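3.2 谁来收碗：合租厨房里的默认规矩

写这一节之前，我把访谈笔记又翻了一遍，发现自己原先的思路有点跑偏。我本来想问的是“家务怎么分”，结果大家聊着聊着全跑到碗上去了（真的，几乎每一户都这样！）。地谁拖、垃圾谁倒，三两句就讲完；一说到洗好的碗该在架子上待多久，话匣子就关不上了。

我和Thu Bùi跑了16户合租家庭，都在Wovedstead一带，最早的一户是一月份去的。每户先聊一次，再请住户写10天的厨房日记。日记不设格式，想写什么写什么，有人一天一行，有人把跟室友吵架的全过程都记了下来，连对方摔门之前说的那句话也没落下。编码由我先做一遍，Thu Bùi再独立做一遍，对不上的地方我们坐下来慢慢吵。

先说“晾着”这件事。在不少住户嘴里，碗洗完放上架子，活儿就算干完了；可在另一些人那里，碗没进柜子就不算数。两种人住到一起，麻烦就来了。一位住户在日记里写：“我洗了，他说我没洗完。”我读到这句的时候笑了半天，后来越想越觉得它说中了要害：大家争的是一件家务到哪儿算结束，而这条线从来没有谁正式划过。

再说架子本身。我原以为架子越大矛盾越少，日记里却看不出这个规律。架子大的那几户，碗堆得更久，最后收的人怨气也更重；架子小的，后一个人要用就得先把前一个人的收走，反倒逼出了一种轮替。当然，户数这么少，我不敢把话说满，只能说这个方向值得再看看。图3是一种小尺寸的碗架。
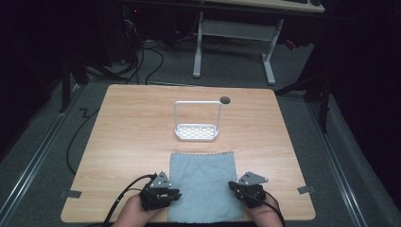

图3 浅木色桌面上的白色碗架与一块浅蓝灰色的布

轮替这种做法，住户们自己很少当它是“规矩”。问他们家里有没有厨房公约，多数人一口咬定没有，可换个问法，比如“要是你室友三天没收碗，你会怎么办”，一整套讲究就冒出来了：第一天装没看见，第二天把碗挪到他那一侧，第三天发消息，消息里还得加个笑脸。我把这类东西叫作“默认规矩”，在附录的编码表里单列一类。Khải Dương在3月26日的组内讨论上提醒我，这个叫法跟前人说的“隐性分工”有些重叠。他说得对，但我还是想留着它：分工讲的是谁做，我更关心的是做到哪一步、拖多久会有人不高兴。

抹布和擦碗布也值得多说两句。擦干再收的住户，往往是小时候家里就这么干的，搬出来以后照旧，对室友的自然晾干派颇有微词（有位受访者管那叫“听天由命派”）。而晾干派多半搬出“省事”来辩护，讲着讲着又会补一句“其实我妈也擦”。这种一边坚持一边心虚的口气，在录音里特别明显，转成文字就淡了很多，所以我在转录稿里尽量保留了停顿和笑声。

还有一点是我没料到的。新室友搬进来的头20天左右，日记里关于碗的抱怨特别少，之后才慢慢多起来。Thu Bùi的解释是客气期过了，我更倾向于认为，新人要先花时间看明白别人怎么做，看明白了才有资格不满。两种说法眼下的材料都撑得住，我们打算在3.3节里把两户中途换过室友的家庭单独拎出来，按日记的先后顺序细读一遍。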